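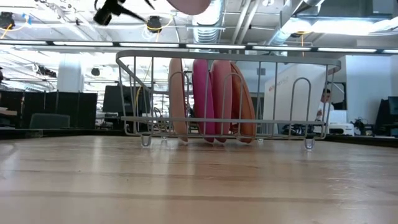 Loading a wire dish rack so the plates dry and don't chip

Quick one, I get asked this at the shop in Urkasbridge all the time. This is for the plain wire kind with looped dividers and little rubber feet. No tray, no fancy cutlery tower. If yours has a built-in tray most of this still works, skip the bit about the towel.

What you need

The rack
A flat bit of counter or table
A thin towel or a drip mat
Two dry cloths, one for hands, one for plates. Don't mix them up

Step 1. Check the feet

Flip the rack over first. Clear rubber feet are easy to lose, they pop off in the sink and go down with the peelings. All on? Good. If one's gone the rack rocks and the bare wire scratches the table. Replacements are cheap, or cut a short piece of clear aquarium tube, slit it, push it on. Had one like that on my own rack for 7 months, still there.

Step 2. Put it somewhere level

Press on each corner. If it wobbles, turn it around before you start bending anything. Wood tabletop? Lay the towel down flat with no folds under the feet. Water that sits on wood leaves a white ring and sanding that out is a whole afternoon.

Step 3. Start in the middle

First plate goes in near the center, on edge, bottom resting down between the wires. Face it whichever way you like but pick one way and stick with it. Heavy plates at the middle, light ones outward. I see people start at one end, load it all up, and then the thing tips when they grab a mug.

Step 4. Give each plate its own slot

One plate per slot. If two share a slot the faces touch and the water stays trapped between them. You'll find it tomorow when you stack them in the cupboard, cold wet stripe across the back.

A bit of lean is fine. Rim of one resting on the next one along, also fine if there's air lower down. If they slump right over, skip a slot. Got room to spare at one end? Use it! Spread them out. Four plates bunched up with a third of the rack going begging is how most of us do it, me included, and it does work, only slower.

Step 5. Bowls and mugs

Bowls tilted, never flat upside down, steam gets stuck. Mugs at the open end, handles out. Glasses I do by hand, don't trust wire with glasses.

Step 6. Leave it

Plastic plates take longer than china. Droplets just sit on the plastic, so shake each one over the sink before it goes in. On a dry day my china is done in an hour, plastic more like 3. Window open helps a lot. Don't put the rack over the radiator, the feet go gummy.

Step 7. Unload

Hands dry first. Lift straight up, don't drag sideways across the loops, that's what wears the coating. Wipe the bottom rim of each plate, there's always a drip sitting there. Then stack.

Once a week

Rack in the sink, hot water, squirt of dish soap, old toothbrush. Get in where the loops meet the bottom rail, that's where the gray slime starts. Rinse, dry it with a cloth, dont leave it to dry on its own. Limescale: white vinegar and water, half and half. I mix 200 ml of each and wipe it on, wait, rinse.

Rust spots

Means the coating's gone at that spot. Rub with baking soda paste, dry it really well, dab of clear nail polish. Keeps it going a while. If it's flaking all over, bin the rack, the orange marks come off on your plates.

Which rack

People ask. I use a Hellby, the small one. The Vemari is longer and has wider slots, better for deep plates, but it hogs the counter. Measure before you buy. Saeed Mousavi wrote in to say his wouldn't fit between the faucet and the wall, so he dries on the kitchen table now and moves everything at dinnertime.

Mats and spare feet are in the back aisle, next to the brushes. Ask if the bin is empty, there's usually more in a box.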